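### 3.2 Blocks, board and layouts

The sorting task uses small colored blocks of different shapes. Earlier work by our group used flat paper cutouts, which are easy to print and easy to compare, but a cutout always shows its whole outline. A block does not. A cylinder standing up and a cylinder lying down look quite different from the same chair, and any block can be partly hidden by the one in front of it. We wanted both of these problems in the task, as they are a normal part of putting things away at home.

All blocks come from the Flomer set, in red, blue, green and yellow. Color and shape cross only in part. Stars come in more than one color and so do cylinders, so a person who is asked to "put the ones that go together in the same tray" has to choose between two rules. No hint was given about which rule to use. We left out blocks with printed numbers or letters after the pilot, where two people sorted by the print and ignored everything else.

The blocks were laid out on a light maple cutting board made of alternating pale and slightly darker strips. We tried a white tray first. Its raised edge pulled blocks into the corners and people tended to treat each corner as a group that was already made. The board has no rim, and its grain gave the person setting up something to line up against. One layout is given in Figure 3.

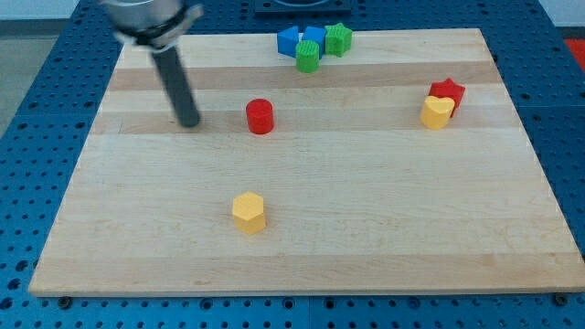 Layouts differ mainly in how much the blocks overlap from the seated side. We call a layout "open" when every block can be seen in full, "mixed" when one or more blocks are partly covered but others stand free, and "crowded" when no block stands free. Figure 3 is a mixed layout. The yellow heart stands in front of the red star and leaves only the points and one side of it in view, while the yellow hexagonal prism is well clear of the rest. Near the far edge the green cylinder overlaps the two blue blocks, with the green star at the right of the same group. A close group of this kind holds two colors and several shapes, so that sitting near each other is a third possible reason for putting blocks together. We did not plan for this third rule in the first draft of the study - it came up when Darragh Scanlon reviewed the pilot notes and found that some people moved a whole cluster in one go.

There were 27 adults in the main study, and each sorted 9 layouts: three open, three mixed and three crowded. The order was drawn separately for each person. Sessions took place in May, in the morning or early afternoon, with the blinds down so that light from the windows did not change how glossy the blocks looked. Green and blue were the two colors most often confused in the pilot under weak light, and we replaced the lamp before the main study began.

Each layout was placed from a printed plan. The plan marks where a block stands and which way it faces, which matters little for a cylinder and a good deal for a triangular prism or a star. Ruoxi Su checked each layout against its plan before the person sat down. If a block fell over during sorting it was left as it was, and the fall was noted on the score sheet.

People had as long as they wanted, but had to look for 10 seconds before touching anything. Sorting went into open trays placed beside the board, and up to 6 trays could be used. We recorded the first block moved, the order of all later moves, and the final contents of each tray. A sort was scored as "color" or "shape" only if every tray fitted that rule. Sorts that began with one rule and ended with another were scored as "switched," with the move at which the change took place. Moving a near group together was coded as its own kind of move and did not count toward either rule.

Blocks that were partly hidden at the start got an extra code for when they were first touched. We return to these in Section 4.3, where the mixed and crowded layouts are compared.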